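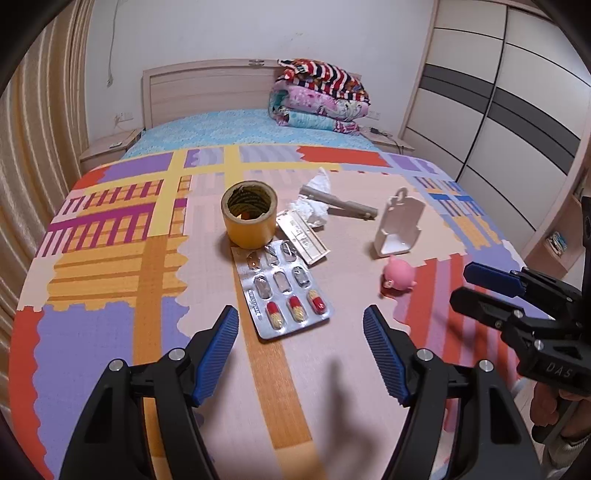

By Anh Zuledberg

The robotics club at Drorasell has 11 members this year and one rule for new ones: you start with the grippers before you write any code. The club's student captain, a senior, explained it at the December meeting while two newer members sorted through a box of small household items.

"People join because they want to program an arm," she said. "Then they try to pick up a roll of tape with two fingers and find out they have to think about where to hold it."

The project is called Prellar. Students use hand-held grippers with two fingers to pick up ordinary objects and put them where they belong. Each try is recorded, and the recordings are used to teach a small model how to do the same job. The students have 1,695 recordings so far. The captain said 201 of those will be thrown out, mostly for starting too late.

Part of the work is done at home. Students take the grippers and lay objects out on whatever surface they have, a bed or a kitchen counter. A soft surface is harder than a table, according to the junior who keeps the object list.

"On a mat over a mattress, everything sinks a little when you push on it," he said. "You come down on something flat, like a card or a pill pack, and it goes down with you. You have to come in from the side."

Flat things are the least popular items on his list. A tissue is easy to grab and hard to let go of neatly. The small pink pig is the favorite with new members, and he said he puts it in most layouts for that reason.

"It has ears and a snout, so there's something to get hold of," he said.

Working with two grippers at once was added this fall. The captain said it took almost 3 weeks before her own recordings were any good. She kept bringing both hands in together and blocking one with the other. Now she opens one gripper wide over the object and keeps the second off to the side until it is needed.

The club's advisor, who teaches physics, asks each student to write a paragraph after every session on what went wrong. He reads all of them.

"Some are two lines long," he said. "I would still take that over a page about how it went fine."

Next on the schedule is the Đàm meet, where teams get a set of objects they have not seen before. The captain has asked the newer members to bring odd things from their kitchen drawers to practice with until then. Sign-up for the spring group is open to all grades, and the grippers can be checked out overnight with a parent's signature.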